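November, a little after nine at night

Well, I finally got out to the marsh at Altonville this morning with the long lens, and my fingers have only just thawed! I was in the reeds before sunup with my thermos and that lumpy old cushion, and for the longest time there was nothing but one heron hunched up like a cross old uncle. Then the light came over the trees and the kingfisher landed on the post, close enough that I forgot to breathe. I took 476 frames and I'd guess 12 are worth keeping, which is a good morning by my standards (Man-sik Ha would say three, but he is a much harder judge than I am).

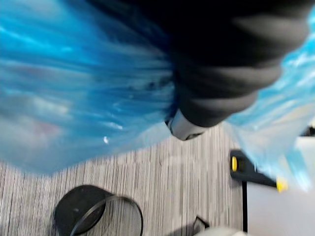
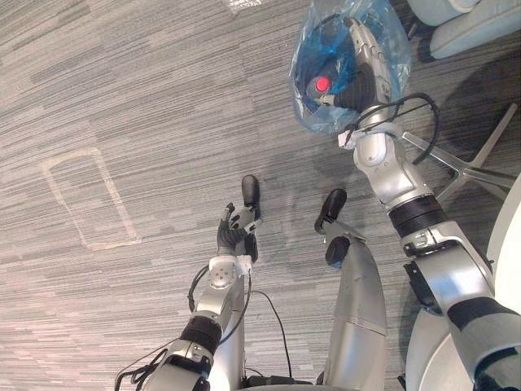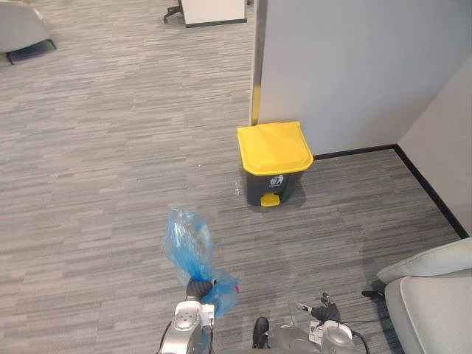
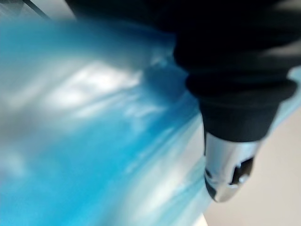
Blue plastic in the first, second and fourth, the yellow-lid bin in the third.

I kept the shutter fast and let the grain come up, and I'm glad I did, as the one dive I caught is sharp right down to the beak. The background is a muddle of brown stalks, but I don't mind it. I think I'll print that one on the matte paper from Pyo and see how the blues hold, and maybe send a copy to my sister, who has been asking for something for her hallway since summer. Now the batteries are charging, the boots are on newspaper by the door, and I am going to bed with my socks on.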